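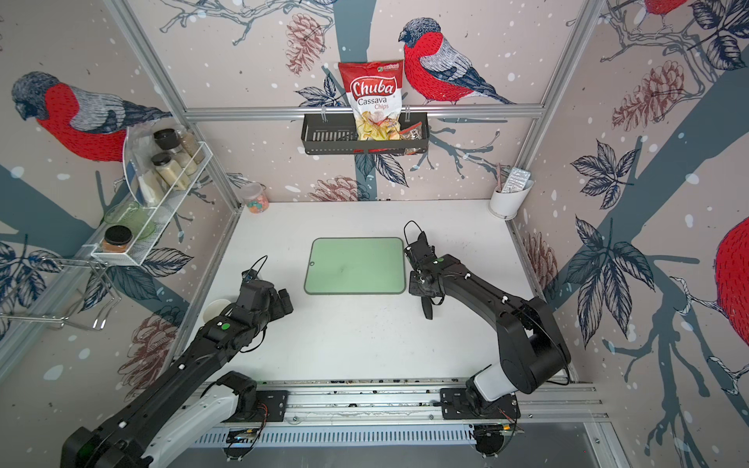 Green cutting board on the white table, bird paper on the walls.

2018-06-07

Wallpaper paste trials, second round. Carrying on from the May sheets, which are in the blue folder under the bench. Same lining board, same room, new batch of Besnard cellulose powder. The old tub ran out halfway through strip 9 last time, so I am not trusting anything after that strip and have started over.

Mixed 700 g water to the powder as on the packet, left it, stirred, left it again. Still lumpy at the bottom. Passed it through the coarse sieve and it came out fine. The Salletti ready-mixed is much easier to brush but drags when you try to slide the paper to match a pattern. With a plain paper that hardly matters. With a large repeat it does, and most of what people bring in now has a large repeat.

Soaking times. The Drimance non-woven does not want soaking at all, paste the wall and hang it dry. I soaked one length anyway to see, and the edges curled back on themselves within a few minutes. The older paper-backed rolls from the Priltstead clearance are the opposite. Hung straight away they bubble all over. Left folded for the full time they lie down well, but they grow in width and you have to allow for it at the corners. I lost a match at the left-hand corner this way – the next drop was out by enough to see from the door.

Offcuts were weighed for once. 282 g of waste from one roll of the large repeat, all from matching. A small repeat would be less, obviously, but I have no figure to put next to it yet.

Seams. Rolled half of them with the wooden roller and pressed the others with a damp sponge. The roller leaves a shine on the matt papers, visible with a lamp held to the side. Sponge is safer. Wipe the paste off the face before it skins over and change the water often. Mine went cloudy by the third strip and I carried on with it like an idiot, so there is a dull band down strips four and five. Do not read anything into that band, it is the water.

Batch numbers: both Priltstead rolls are 2388. There was a third roll in the same box with the label torn off. It looks the same in the roll but is a touch yellower once it is up. I have written "not matched" on the end in pencil. Please don't use it for the long wall.

Knife blades: the snap-off ones go dull faster on the non-woven than on paper. Tore the bottom trim on two lengths before I changed the blade. There is one pack left in the drawer and it needs reordering.

Room was warm all afternoon and I kept the window shut. Opened joints so far: one, on the Salletti side, near the top, up to 1 mm. Pushed it back with a bit of paste on a small brush. Will look again when it has dried through.

Still to do: size half of the bare plaster panel and leave the other half unsized, hang the same paper across both. Then try peeling. Also find the long spirit level, it is not on its hooks.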